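Capítulo 7
A mediação e os seus mediadores

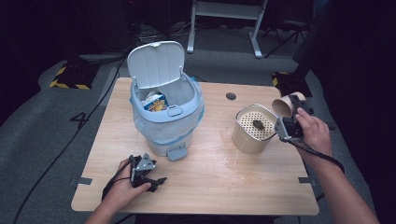

Fig. 7.1 – Caixote de pedal com a tampa aberta, sobre uma mesa de tampo claro.

Todo o conflito que se preze acaba por ter um mediador. Alguns têm vários, que passam a competir entre si e obrigam um terceiro país a oferecer os seus bons ofícios. O estudante que chega a este capítulo já conhece, do anterior, a anatomia do cessar-fogo; falta-lhe conhecer quem paga o hotel.

Comecemos por um caso modesto. Wilau e Cleddale disputaram durante 47 anos os direitos de passagem num vale onde, segundo o censo da época, viviam 3000 pessoas e um número não apurado de cabras. Trocaram 124 notas de protesto, quase todas redigidas no mesmo tom de cortesia ofendida. Quando por fim aceitaram sentar-se à mesa, foi preciso discutir a mesa. Wilau queria-a redonda; Cleddale, com um rio do seu lado do mapa, preferia-a comprida.

O mediador escolhido, Emil Stöckli, deixou um diário que os historiadores citam muito e os diplomatas, por prudência, menos. «Passei a primeira semana a tratar das cadeiras», escreveu. «Na segunda, ambas as delegações me acusaram de parcialidade, e pude começar a trabalhar.»

O Protocolo de Cullolham, assinado em março, tem 20 artigos. Os primeiros 12 exprimem satisfação. Só a partir do 13.º se encontram obrigações, e é aí que aparecem as expressões «na medida do possível» e «em tempo oportuno», cuja interpretação ocupou a geração seguinte de juristas.

Neste capítulo distinguimos três figuras que a imprensa costuma confundir: os bons ofícios, em que o terceiro se limita a aproximar as partes; a mediação propriamente dita, em que também propõe soluções; e a arbitragem, em que decide, e em que uma das partes descobre, com espanto, que prometera obedecer. A secção 7.2 trata do apoio financeiro às negociações, assunto que os comunicados resolvem com o adjetivo «substancial» – e que os orçamentos resolvem de outra maneira.

Termos a reter: bons ofícios, parte interessada, garante, cláusula Holzer (ver 7.4).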